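4. Setting up your Zodport fan account

Step 1. Pick a display name. All 2,000 good ones are taken, mostly by people in love with the drummer.

Step 2. Choose up to 11 celebrities to follow. Choosing 12 clears the list. 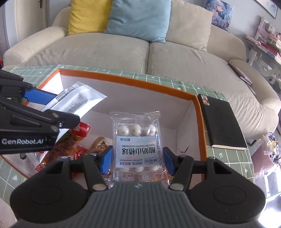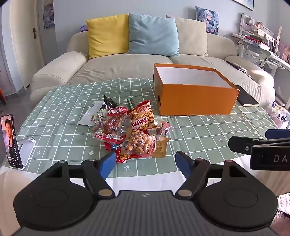 By Houda Filali

Step 3. Turn off Breakup Alerts before bed.

Note: Rumors marked "Confirmed" have been confirmed by another rumor.

Caution: Do not reply to an awards-night thread in your first 19 minutes. The Putmont fans are already in there, and they have spreadsheets.

Step 4. Press Save, then press it again.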